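Accueil > Interventions > Ateliers du rangement > Notes de l'orateur

Le plateau, ce meuble qu'on oublie
Notes pour Saturnino Palacios – 24 minutes, puis questions

Commencer sans diapo. Demander à la salle qui a un plateau sur son plan de travail en ce moment. Laisser les mains levées un instant, c'est toujours un joli moment !

Raconter l'atelier Mumivden : une grande table partagée, des petites pièces partout, et chaque soir un quart d'heure à tout regrouper. On a essayé les boîtes à couvercle (trop lentes), puis les tiroirs Kuster, très beaux, mais on ne voyait plus rien. Le bac ouvert a tout changé. On le pose, on le remplit, on le déplace d'un seul geste. J'adore cet objet.

Donner le chiffre de l'inventaire de décembre : 406 petites pièces, presque 5 par bac. Ne pas s'attarder, les gens notent déjà.

Passer à la hauteur des objets. Insister là-dessus, c'est ma partie préférée – on range souvent par famille, alors que l'œil cherche d'abord des silhouettes. 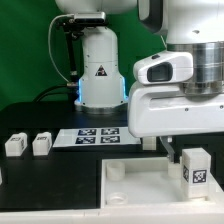
Un bac bien composé se lit comme une petite ville, avec ses tours et ses places. Le grand bloc se met à un bout, les pièces rondes à l'autre, et chacune garde sa forme bien lisible même quand tout est blanc. Regardez les deux supports ronds à gauche du bac : le plus haut est au fond, l'anneau bas près du bord avant, et aucun besoin d'étiquette pour les distinguer. Faire une pause, laisser la salle regarder.

Enchaîner sur la table elle-même. Plateau sombre, objets clairs : le contraste fait la moitié du travail. Chez Gesent, ils ont repeint trois établis après notre passage, et ils m'en parlent encore !

Si question sur le prix des bacs : renvoyer à la feuille Stereck, au fond de la salle, près des manteaux.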